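Jilville Community Help
Home > Household and Workplace > Equipment and Automation

Can a machine be trusted to wipe down and open cabinet doors yet?

Asked by Raghda Masri
17 Jan 2023
Status: Answered
Views: 123

I am responsible for the shared kitchen and the small joinery shop at a residential training center. Residents clean the kitchen cabinets each evening, and the shop staff wipe and stack finished doors before they are sent out. Both duties are repetitive, and both are regularly left undone during school holidays.

Our board has received a proposal from a supplier, Oritix, for a single-arm machine which the supplier states will be suitable for "general household and light workshop duties." The proposal does not list those duties. I have been asked to advise whether the center should reserve funds in the coming budget or wait.

I would be grateful for replies on the following points.

Can a machine of this type open and close an ordinary cabinet door without supervision?

Can it wipe a door that has molding, including the groove beside the molding, to the standard expected of a person?

Is simulation a fair guide to what such a machine will do in a real kitchen? Much of the supplier's material consists of computer-rendered views.

Please note that we are unable to change our cabinets. Most of them have frame-and-panel doors, and a number have no handles.

2 answers

Answer by Craig Rutherford
Accepted by the person asking

I managed equipment trials for the Plelten housing service until last June, and cabinet work was part of two of those trials. My reply is limited to what we tested and should not be read as a judgment on the Oritix machine, which I have not used.

With regard to opening doors, the answer depends chiefly on the handle. Our machine opened doors with a bar handle on most attempts, provided that the cabinet stood where the machine had been told it would stand. Doors with small round knobs were less dependable. Doors with no handle were removed from the trial in its first week. A person opens such a door by feeling for the edge with a fingertip and pulling lightly, and the grippers available to us could not find the edge without marking the paint. I would advise you to count how many of your doors fall into this class before any other step is taken.

With regard to wiping, it is necessary to separate the flat parts from the shaped parts. A flat panel is within reach of present machines. The arm is given an area and a cloth pad, and it passes over the area in rows. Molding is another matter. The pad rides over the high part and misses the groove, and the groove is where kitchen grease collects. When the pressure was raised to reach into it, the door moved, and on one occasion a loose door was pushed off the bench.

The rendered view that follows shows the kind of surface I have in mind.
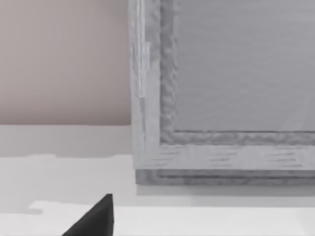
Simulated view: a gray wood-grain panel with raised inner molding, and the tip of a black gripper finger at lower left.

The flat center is the simple portion of the job. The shadowed groove between the molding and the outer rail is where I would ask the supplier to demonstrate the machine, and I would ask for the same at the inside corner, where the cloth tends to bunch.

Simulation was useful to us for planning. It told us whether the arm could reach the upper shelf and whether it would strike the wall. It was a poor guide to friction, sticky residue and hinges that have dropped with age. A large share of our cabinets had hinges of that kind, and the staff had long since learned to lift the door slightly while closing it. The machine had to be set up separately for each one.

My recommendation is as follows. Do not reserve funds for a purchase. Request a demonstration on your own premises, on your own doors, with the supplier's staff standing back from the controls — and request that failed attempts be recorded together with successful ones. If the supplier agrees, the cost to the center is one afternoon.

Answer by Omar Moussa

I would not wait. The machines improve every year and those who start early get the better price. My brother's workplace has one that moves boxes all day and it has given no trouble. A door is lighter than a box. You could also put handles on the doors.

Comment from Widad Haddadin on this answer
Moving boxes of one size from one belt to another is a different task from cleaning a fitted cabinet, and the original question states that the cabinets cannot be changed. The point about price may still be of interest to the board. When our office in Matar asked for a quotation, the yearly service charge was listed on a separate sheet and was higher than expected. Please ask for it in writing.

Comment from Raghda Masri
Thank you to all who have replied. I have marked Mr. Rutherford's answer as accepted and have written to the supplier to request a demonstration in both rooms. More than half of the kitchen doors have no handle. In the shop, the doors lie flat on a bench, and I have asked that wiping be tried there first. Could anyone advise whether a clamp is normally supplied?

Comment from Craig Rutherford
Ours was not. We used two padded bench clamps from the maintenance store. They held the door well, but a member of staff had to fit and remove them for each door, and the time should be included in any comparison with hand wiping.

Comment from Samira Abou Jaoude, page moderator
The question about clamps has been copied to a new page under Workshop Equipment. Further replies on that subject should be posted there. This page remains open for replies on cabinet doors and cleaning.

Related questions
Machines for folding towels and bed linen
Safe distance between a moving arm and a shared worktop
Cleaning grease from painted molding by hand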